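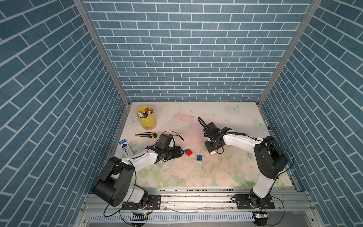
Brick task on the two-arm table, fixed camera.

From: Gergely Vincze
To: larkari-users list
Date: Feb 21, 2022
Subject: Re: [larkari-users] planner picks the long way round when both arms are near the middle

Hi Mariann, hi all,

Thanks for writing this up so carefully. I'm quoting your message in full, as I think a few people on the list have hit the same thing and only the first half made it into the archive.

Mariann Bognár wrote:
> Hello list,
>
> I'm running Larkari with two arms on the front rail of one table, both
> reaching in toward the center. Single-arm plans are fine. When I ask for
> both arms at once and the targets are close together, the right arm
> gets a path that lifts way up, swings out over the back right of the
> table and comes down again. It's legal, nothing touches, but it takes
> forever and the wrist ends up twisted.
>
> I've tried more samples and I've tried a longer time limit. With more
> samples it gets a bit better, then I change the seed to 17 and it's
> back to the grand tour. The smoothing pass doesn't help at all.
>
> Second thing, maybe related: the brick detector sometimes gives me a
> pick pose on the tablecloth. There's a flower pattern on it and I've
> had "bricks" reported on a pink rose, twice in the same spot.
>
> Is the fix to plan the arms one after the other? I'd like to avoid it
> if I can, the whole point was to have them work together.
>
> Mariann

OK, so. No, please don't go back to one after the other, at least not yet! I had nearly this same setup on my screen all week, with the grippers on either side of a few toy bricks in the middle, and I got the same silly detour on the first try.

What's going on (I'm fairly sure) is the padding. Larkari wraps every link in a capsule and then adds a safety margin on top, and the default margin was picked back when most of us ran one arm and the only thing to hit was the table. With two arms each link gets its own margin, so at the point where the grippers pass you're paying for it double. Add the wrist camera and bracket, which the stock model treats as one fat box, and the gap between the wrists is closed as far as the planner knows. So it goes looking for another way and finds the one over the top. More samples only help if one of them happens to land in the tiny gap that's left, and that explains why your seed matters so much.

Here's what I changed, in the order I'd try it:

Set pair_margin separately from world_margin. They're split as of build 2641. If you're on anything older the key is silently ignored, sorry, that's on me – I should have made it complain. I left world_margin alone and cut pair_margin in half.

Swap the wrist box for the two-piece model, camera body and bracket as separate shapes. Kornél Hegyi put it in the contrib folder in September and I've been meaning to make it the default ever since. It's a better fit and you get back most of the room between the grippers.

Leave the cables in. I know it's tempting to drop them because they make the wrist bigger, but on my arms there's a loop that sticks up over each gripper, and a plan that pretends it isn't there is a plan I don't want to run. I model mine as a thin arch and it costs next to nothing in planning time.

Then turn on the joint travel cost. It's off by default. With it on, even if a seed finds the detour first, the planner keeps looking until the time limit instead of grabbing the first legal path and calling it a day. I use a limit of 6 seconds, and I'm sure you could go lower.

About the smoothing: it can't rescue you here. It only shortens a path by cutting corners, and there's no corner you can cut that takes you from "over the back of the table" to "through the middle" without going through the other arm. Zsolt Erdős asked me the same question off list, so I'll put that in the docs too.

Now the roses. I do think this is a separate problem. The detector works on color first and shape second, and my cover is about as unkind as yours: cream with pink roses, green leaves and pale blue butterflies. The red-and-blue brick is easy. The little blue one is fine too. The white block on the cream background is the one that gives me grief, and if you loosen the color threshold enough to catch it you start catching petals and crumbs as well (I really should wipe that table down).

What worked for me was taking a depth check after the color step: fit a plane to the table, then throw out any blob that doesn't stand up from it. Petals are flat, so they go. Crumbs mostly go. You do need to refit the plane if you shift the cloth, I forgot once and lost an hour to it. There's also a mask tool, in case you want to block out the corners where you keep other stuff. I've masked off the back left, where the pen cup and the utility knife sit, because a bundle of marker caps in red, blue, green and white looks like a brick party to that detector.

The mask only hides things from the detector, by the way. The planner never sees it, so the cup still has to be in your collision world as its own object. Katalin Katona has a cylinder entry for hers that you can copy, it's in the thread about fixed obstacles.

If you still get the detour after all that, could you send me the scene file plus the log from a seed 17 run? With planner.verbose at 2, please, level 1 leaves out the rejected edges and those are the interesting part. I'd especially like to know which pair of links is blocking. My bet is right wrist against left wrist, but I've been wrong about this stuff before.

I'll try to get the two-piece wrist into the main branch before the next tag. Shout if anybody depends on the old box for something!

Cheers,
Gergely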